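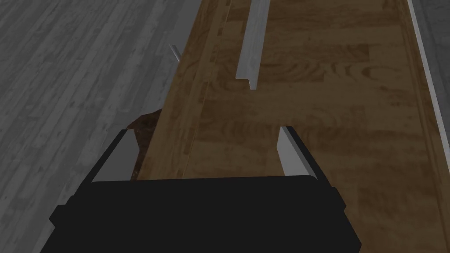

One reply on our survey form said the green bin is fine in winter, but by February the smell gets into the hallway and people go back to putting everything in the red one.

## Food scraps at Breltwood flats

Our project looked at why food scraps still end up in general rubbish at Breltwood, where every flat has been given a kitchen caddy. The building has a shared bin room on the ground floor. The council truck takes the green bins once a week.

### What we did

We put a short survey under each door and left a return box near the letterboxes. We also tried three kinds of caddy liner at home:

- newspaper folded into the caddy
- Menitz compostable bags
- no liner, with the caddy rinsed after emptying

Each liner was used with the same sort of scraps, mainly vegetable peel, tea leaves, rice and bread. Meat was left out because one household in the group doesn't eat it. Caddies stayed on the bench with the lid closed and were emptied every two days.

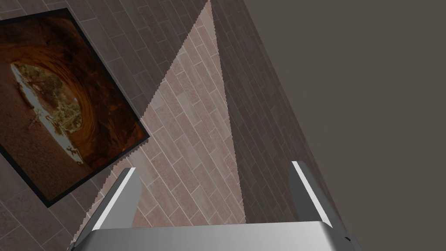

*Figure 2. Two grey gripper fingers, open, with a wall behind.*

### Results

Newspaper held up better than we expected. It soaked up liquid from the peel and came out in one piece most of the time. Tea leaves were the main problem, as they wet the base and the paper tore when lifted.

The Menitz bags were the easiest to carry downstairs. They went soft at the bottom if left past the second day, and one split on the stairs. The unlined caddy cost nothing but had to be scrubbed, and rice stuck in the corners.

In the survey, the most common complaint was smell, followed by the distance to the bin room. Residents on the top floor said it took up to 20 minutes if the lift was busy, which seemed high to us, but we have recorded it as written. Several people weren't sure whether tea bags were allowed. The sticker on the bin lid doesn't mention them.

### Problems with the method

The survey was in English only. We heard later that some households had passed it to a neighbour to fill in, so a few answers may cover more than one flat. The trial ran in mild weather and we can't say how the liners would go in a hot week.

We had planned to weigh the scraps with a Tetosix kitchen scale, but the battery cover was missing and the readings kept dropping out. Those figures aren't used here.

### Suggestions

A clearer sticker would be cheap and could be done first. It should list tea bags, paper towel and cooked food. A stack of old newspaper in the bin room would also help people who don't want to pay for bags. The green bins should be moved away from the hallway door before summer.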